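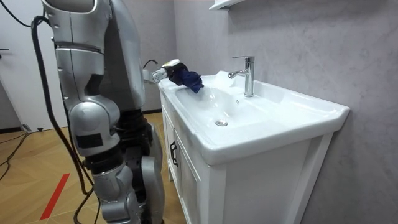

The robot at the basin with its cloth in the gripper.

Section 4: Teaching the basin wipe

I'm Marcela Kolář, and I ran the cleaning rota at Cerkthorpe before I started writing these guides. This section is for the people on shift, so I've kept the Muklow handbook language out of it. You'll need the Prekent tablet, a dry cloth and a bit of patience. Have section 3 (parking and cables) done first.

Before you start

Clear the rim of soap, cups, toothbrushes, the lot. Anything left there will be treated as part of the basin and the robot will try to wipe round it, or over it. Shut the cabinet doors properly too.

CAUTION: Walk the cable run before you press anything. The cables should lie where neither you nor the robot will step on them. Stay out of arm's reach whenever the tablet shows amber.

1. Stand the robot at the left of the vanity, facing the tap.
2. On the tablet, open Rooms, then Basins, then New wipe.
3. Offer the cloth to the open gripper, bunched and not folded. A folded cloth gives you a hard edge and it skates over marks (I spent most of a Sunday learning that one!).
4. Tap Close grip and give the cloth a gentle tug. If it slides, open up and start again.
5. Tap Find rim. The arm comes down slowly on the near side and stops when it feels the ceramic.
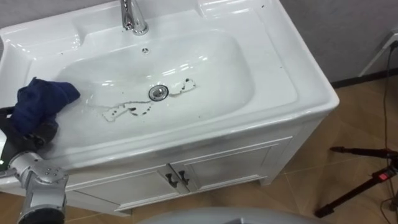
6. Choose a pattern. Dirt round the drain wants Spiral, and you should set the pressure to Medium for the first go. High is for limescale and I'd leave it alone until you've watched a few passes.
7. Tap Run once. Keep your thumb near Pause, but do let it finish if you can - stopping halfway means finding the rim again.
8. Look at the bowl yourself and mark the result on the tablet: Clean, Smeared or Missed.

Note: Be truthful at step 8. I know it's tempting to tap Clean at ten to six when you want your coat. The next shift gets whatever you told it.
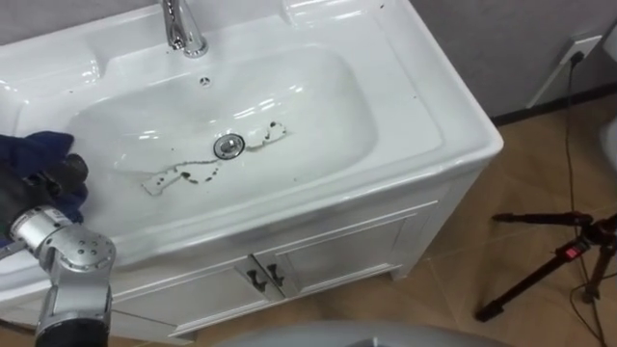
Smeared is a perfectly good answer, by the way. It tells the robot to ask for a fresh cloth before going over the same patch. If you get Smeared twice running, do that basin by hand and leave a note for Caldeira, who look after our settings. Quote the code at the foot of the tablet screen. Codes 399 and 1,399 are both to do with grip; 1,885 means it has lost the rim.

What changes for you

Your round gets shorter on wiping and longer on checking. When we switched over in April I missed the wiping more than I'd expected, daft as that sounds, and my knees didn't miss it at all. You still do taps, overflow holes, mirrors and floors. You also decide when a room is finished, and the tablet won't close a room without your initials.

The log holds the last 100 wipes for each room. Supervisors can see it, and so can you, under My rounds. It records the robot's passes and your marks, and it doesn't time your breaks - I asked, twice.

9. When you're done, tap Release, take the cloth from the gripper and drop it in the used bag.
10. Tap Park and wait for green before you go in to do the floor.

Section 5 covers mirrors.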